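From: Kamlesh Rastogi
To: Pisutley Racquet List
Date: Oct 15, 2019
Subject: Re: Overgrip coming loose at the top of the handle

Jolán Kozma wrote:

> I have rewrapped the same racket twice this month and both times the
> tape started to creep near the top band after a couple of sessions at
> Brotov. The rest of the handle stays put. I start at the butt cap and
> pull as hard as I dare. Am I pulling too hard or not hard enough? Also,
> does anyone take the old grip off first? The man at the Dela Peña shop
> told me to leave it on and I have been doing that, but the handle is
> getting fat.
>
> Jolán

Jolán,

You are probably pulling unevenly. Most people pull hard at the start, when they are paying attention, and then ease off as the tape gets shorter and they want to be done. The last few turns end up with almost no tension in them and those are the ones that move.

On the second question, it depends what the man meant by the old grip. There are two layers on most handles. The base grip is the thicker one that came with the racket, and that stays on. The overgrip is the thin one, and the old one comes off every time before the new one goes on. If you have been putting overgrip on top of overgrip, the bottom layer is sliding on the base and taking everything above it along. I would strip it back to the base grip and start over.

This is the way I do it. I am right-handed, so turn everything around if you are not.

Peel off the old tape and wipe the base grip with a dry cloth. Leave it for an hour if it feels damp. Take the clear film off the new tape before you start, all of it. Put the tapered end of the tape at the butt cap and make one full turn over the edge of the cap with only a light pull. After that, start going up at an angle. I overlap by a quarter of an inch on a tennis racket and less on a badminton racket. A wider overlap gives a thicker handle and uses up tape, so if you run short of the top, that is why.

Turn the racket with the left hand and hold the tape still with the right. If you do it the other way and carry the tape around the handle, the angle changes on every turn.

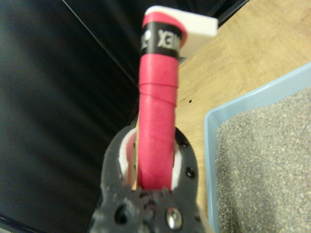 Jolán wrote back to me off the list last night to say that she had been layering, three deep by the time she cut it all off, and that the base grip underneath had a tear in it near the cap. She asked whether a torn base grip has to be replaced or can be taped down, and she said I could answer here.

If the tear is short and lies flat, leave it. The overgrip will hold it. If there is a flap that lifts, trim it with small scissors and do not glue it. I tried glue once, in February, and it set into a hard ridge that I could feel through the new tape for as long as I kept it on. A replacement base grip is not expensive and takes ten minutes to fit.

About finishing at the top. Mark where you want the tape to end, cut it on a slant so the last turn sits level, and put the finishing tape on tight. The strip that comes in the packet is usually fine the first time it is stuck down and useless if you lift it and try again. I keep a roll of electrical tape in the bag for that reason. Two turns, stretched a little, with the end pressed down on the flat side of the handle where your fingers do not rub it.

Some people on this list wrap from the top down so that the finishing tape ends up at the butt end. I have tried it. The seams face the other way and I could feel them lifting under the heel of my hand. Others like it, so try one of each if you have two rackets.

As to how often, I change mine when it goes shiny. In the summer at the Laltumel courts that can be every second week. In the winter it lasts much longer.

If anyone wants to go in on a box of tape, write to me directly and say which color. I will order at the end of the month.

Kamlesh

--
Pisutley Racquet List, message 3563
To leave the list, send a blank message with "unsubscribe" in the subject line.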